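Gripper service notes, January

The two-jaw gripper I call Skura came up for its service this week. It is a hand-held unit with the same jaw geometry as the one on the Trander cell, so most of what follows applies to both. I am writing it down mainly because last time I set the pads from memory and had to do them again.

The symptom was uneven closing. With nothing between the jaws, the right pad arrived first and the left one followed a moment later. On rigid parts this is hard to notice. On foil packets the item gets pushed sideways before it is held, and the grip ends up off center.

Order of work:

Power off, battery out.
Wipe the ridges on the base plate with a dry brush. No solvent near the printed target.
Check the pivot pins for side play, one link arm at a time.
Take off both blue finger pads and clean the seats.
Refit the pads, close on a 20 mm gauge block, tighten evenly.
Zero the jaw position and save it.

The left pivot had play. I backed the pin out, cleaned it, put on a thin film of Grarus light grease and ran it back in until the arm moved freely without rocking. The right side was fine and I left it alone. Front joint fasteners got a quarter turn check and did not move.

Old pads had a polished stripe down the middle. I replaced both, as a pair. One new pad against one worn pad puts the center line off again, and the jaw zero will not correct for it.
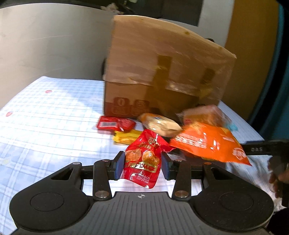

For the grip check I use snack packets and a cardboard box on a table. Thin packaging shows up faults a test block hides. Too much force and the foil creases under the pads, too little and the packet turns when the wrist does. I start at the low end of the force range and go up in steps of 6 percent until it stays put, then add one more step and stop.

The cycle counter read 3056 when I started. I have set the next pad inspection for 30 hours of use, which is shorter than the Caruso checklist asks for, but their figure assumes smooth plastic bins and mine are not.

Still open: the zero drifts slightly after a cold start. I suspect the position sensor cable, which runs close to the left housing. A spare is on order. Until it arrives I let the unit warm up, open and close it fully a few times - no load - and zero it again before use.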